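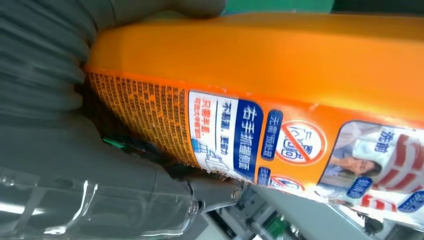

Manuela Sanna has been mending and washing other people's linens in the back half of a former bakery in Hustton for longer than she cares to add up, and when I went to see her in January she had tea ready before I had my coat off. I had come to ask about old tablecloths, the kind that live in a drawer and come out twice a year, and whether they can be saved once the yellow sets in. She began with the soap. Everybody, she told me, reaches first for something in a bright orange plastic bottle, glossy as a piece of candy, and pours until they feel better. "I don't blame them, it's a cheerful color, it looks like help," she said. "But read the back before you pour. Old linen wants a small dose and a long soak, and most people do it the other way around."

Her own soak runs overnight in cool water, with the water changed whenever it goes the color of weak tea. She learned it from Primo Cattaneo, who ran the laundry at the Lo Presti hotel and had her folding napkins there for 5 years before he let her near a tub. "He'd hold a napkin up to the window and say nothing, and you knew you were doing it over," she said, laughing, and then she told me about his funeral, and his terrible car, and it was a good while before we got back to tablecloths.

The biggest job she ever took on was for a wedding hall in Wudik that closed its doors and sold her the lot, 3000 napkins, most of them stained with wine. She kept the best and gave away the rest, and I was sent home with a bundle myself (I have already used two of them for pie).

I asked about ironing, expecting a lecture. "Damp, on the wrong side, and sit down if your back hurts," she said. She turned 70 last winter and does her own pressing on a stool by the radiator, with the radio going. Starch she leaves to the customer. Her neighbor Ubaldo Bianchini likes his shirts so stiff they could stand up without him, and she does them that way, though she lets him know what she thinks.

Her mother's tablecloth was on the table the whole time, under the teapot, with a darn near one corner that I would never have found if she hadn't put my finger on it.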